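Vaston Text Archive: support desk
Ticket: Concordance search misses hyphenated words
Opened by: Triin Eglītis
Product: Uvell concordance tool, hosted copy
Status: Closed, with one item carried over

November 11, 2020

Reported problem
Searching the Pladden plays for "fire-side" gives no results. The word is in the second act of the first play and can be read on the page there. Searching "fireside" gives four lines, all from the letters. Same in two browsers, logged in and logged out.

First reply from support
Confirmed on our side. The search page sends the word correctly, so the fault is in the index. Please say which edition you have selected in the left-hand menu.

Triin Eglītis
The Gallagher edition, all volumes. I have tried the plays on their own as well. "Chimney-piece" is missing too, and so is "to-morrow", which ought to come up on nearly every page.

Support
Checked the index build log. The Gallagher files were loaded in two batches. The first batch, 82 files, used the old word splitter, which cuts at a hyphen and drops any piece shorter than three letters. The second batch kept hyphenated words whole. The plays are in the first batch.

Tried:
Cleared the search cache. No change.
Rebuilt the index for one play only. "Fire-side" now found, with the right line number.
Rebuilt the first batch overnight. Stopped after 60 files with a memory error.
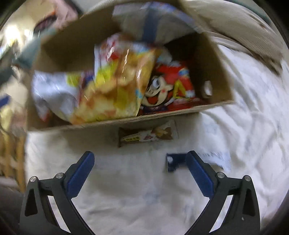
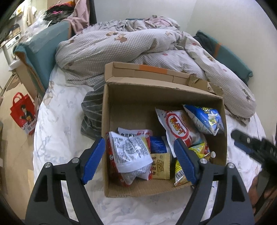
Can I still use the line references I copied out before the rebuild?
They are safe for the prose works. For the plays, look each one up again, as the new index counts stage directions as lines and the old one left them out.

Support
Raised the memory limit and restarted from the file where it stopped. The rest of the batch finished without errors. Searches for "fire-side", "chimney-piece" and "to-morrow" all return results in the plays.

Triin Eglītis
Thank you, those work. One more thing. "To-morrow" stops at 400 results and there is no link to a next page. Is that the same fault?

Support
Separate matter. 400 is the display limit for a single search. You can get the rest by choosing one play at a time, or by using Export, which has no limit. The export file is kept for 30 days.

Triin Eglītis
Export worked. The accented names in the letters come out as question marks when I open the file in a spreadsheet. They are fine in a text editor.

Support
The file is saved as UTF-8 and the spreadsheet is reading it as something else. Use the import menu and pick UTF-8 from the list before opening. We have asked for a note about this on the Export page.

Carried over: variant spellings ("to-morrow" and "tomorrow") are still searched separately. Logged as a feature request.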